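Tablecloths and Stain Removal: Does Waiting Matter?
Tsung-han Yau, Home Textiles project, April 24, 2021

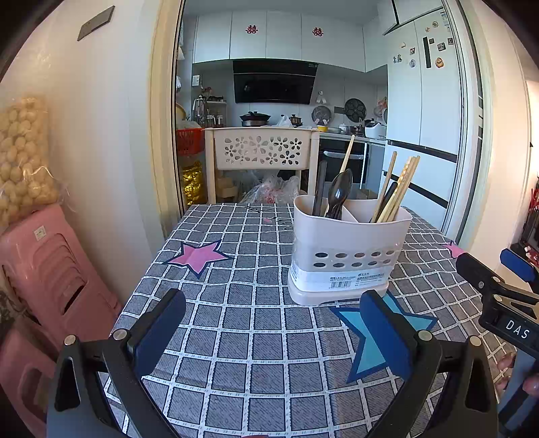 Background

Everybody has a rule about stains. My aunt says cold water right away, my roommate says leave it for the wash. Wanted to test it on table linens because they get the worst of it. Sauce, coffee, candle wax. Left wax out in the end, no time.

Method

Bought plain cotton from Siu (the fabric store on Curkbridge Road) and cut it into 70 squares. Two stains, coffee and tomato sauce, 35 squares each. One teaspoon per square. Washed after 10 minutes, one day or one week. Same detergent every time, warm cycle. Graded each square 0 to 5 against a clean one, in daylight by the window. Only me grading, so thats a weak point.

Results

Coffee: hardly any difference between 10 minutes and a day. Mostly 1s. After a week it went up to 3, with a brown ring at the edge.

Tomato: much worse. Already a 2 after one day, 4 after a week. The orange part stays even when the red is gone. Did a second wash on the week-old ones and it helped a little, maybe one grade.

Problems

Lost 25 minutes of one cycle when the washer stopped, had to restart it. Those squares probably got extra soaking. Also ran out of detergent in the last batch and borrowed some, diferent brand. Marked those with a W in the table.

Next time

Try polyester blend. Get a second person to grade.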